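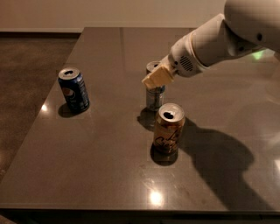 Department of Labor and Employment Policy, Garkier

4.2 Notice periods and the waiting rule

The Pukow ordinance bars employees from using accrued leave in their first 90 days. We coded 1,104 employer handbooks against this rule. 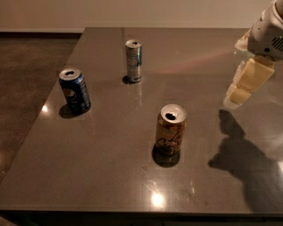

Pappas objects that handbooks record policy and say little about practice. We accept this limit and treat the coding as an upper bound on compliance.

Figure 3. Three cans on a table.

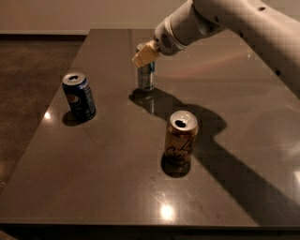 Handbooks that predate the ordinance were coded separately and excluded from the pooled estimate.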